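Kerkolen gets its bench arm re-zeroed before the February run

September 27, 2018

So I spent most of my morning watching people fuss over a robot arm on a screen, and I had a much better time than I expected to. Kerkolen, the little automation shop out in Pustuddale, is redoing the setup on its Dratance cell, and they let me sit in while they worked through the simulated version of it. The real cell stays switched off until the numbers look right on the computer.

If you haven't followed this one, Dratance is a single arm bolted to a square table. It picks up small parts and puts them where they belong, and it's supposed to do that all day long. Over the summer it started setting things down a hair off target. The shop swapped the gripper fingers, which helped for a while, and then the drift came back. So now they're going back to the beginning: base position first, then the reach, then the gripper, then both camera views.

The base is the part that eats the time. Everything else gets measured from it, and the old setup sheet had a typo in it (a real one, I saw it!) that had been copied forward through 11 versions. The sheet said 1772 where it should have said 1162. I asked how long that had been sitting there and got a very long sigh for an answer.

With the base fixed, they go through the views one at a time. The wide view is for checking where the arm sits on the table and how far it reaches. The close one looks along the gripper, and that's where you find out if the fingers are pointing where the software thinks they are. I liked the close one best - it's a strange angle and it took me a good minute to figure out what I was looking at.

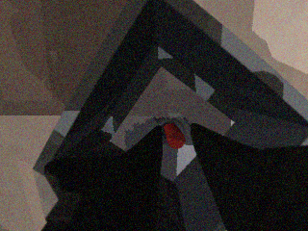
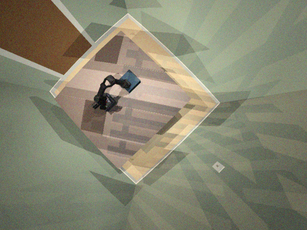
The Dratance cell in simulation: close up at the gripper, with a small red object at the finger (first), and the arm on its table with a flat blue square beside the gripper (second).

After the views come the repeats. The plan is 100 moves in simulation with the new base numbers, then the same list on the real arm at low speed, with someone standing by the stop button. If the two logs agree, the new sheet gets signed and the old one goes in the shredder. I've been promised a turn at the shredder.

They're also changing how the cell gets looked after. Up to now the arm got checked when somebody noticed a problem. From here on there's a short check at the start of each shift: wipe the fingers, look over the cable at the base, run one slow move out and back, write down the reading. I timed the crew doing a practice round with the power off and it was quicker than my coffee order.

The next job for the cell is a sorting run for Qian in February, and Kerkolen wants the whole thing settled well before then. I'm going back when they power up the real arm, and I'll post the results either way.

We use cookies to remember your settings. By continuing to browse, you accept our cookie policy.

Contact us | Copyright 2018 | Back to top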